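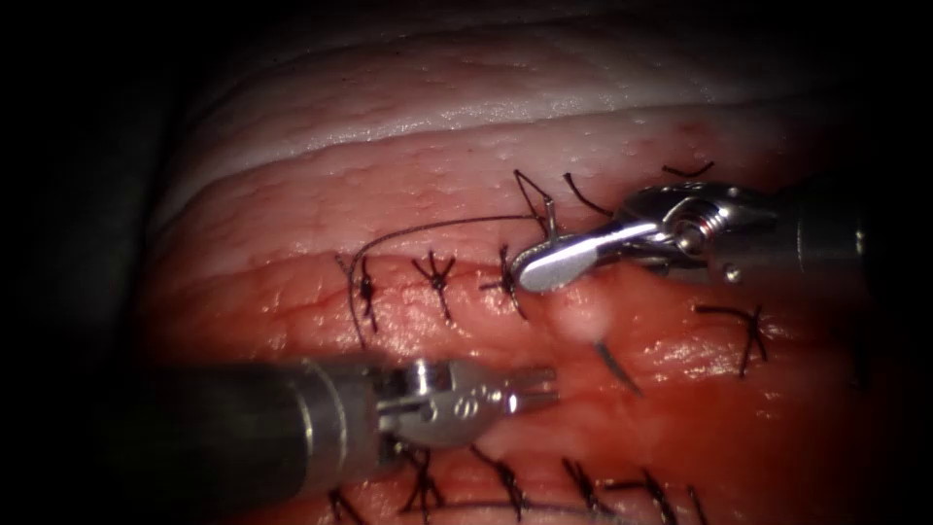
Gorgate Community Board > Home Sewing & Mending

Hand stitching a split seam – how close is close enough?

hubert_i
Split the back of my good pants getting out of a very low car. My wife's machine is in the shop until December, so it's me and a needle. Running stitch or backstitch?

coralie_h
Backstitch. Running stitch will hold until you bend over, and you clearly bend over.

beatkoller
Disagree. Small running stitches, doubled thread, done in 3 minutes. I've worn a pair like that to work for a year. 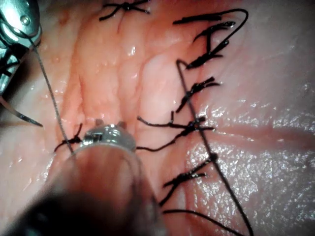
And knot off every couple of inches, so if one bit goes the rest stays put.

coralie_h
A knot every couple of inches in the seat of your pants, Beat. Have you ever sat through a long movie?

beatkoller
I have padding.

vmoser
Backstitch, one knot at each end, and wax the thread. I paid 300 for a tailoring course at Ruchti and that was most of it.

hubert_i
Went with backstitch. Took me most of the evening and the left side puckers.

vmoser
Press it. If it still puckers you pulled too tight, and you get to do it again.

hubert_i
I own other pants.

364 views · 3 shares
Last updated 9:40 pm

Related threads
Thread that doesn't snap
Are thimbles worth it?
Silvan's zipper, part two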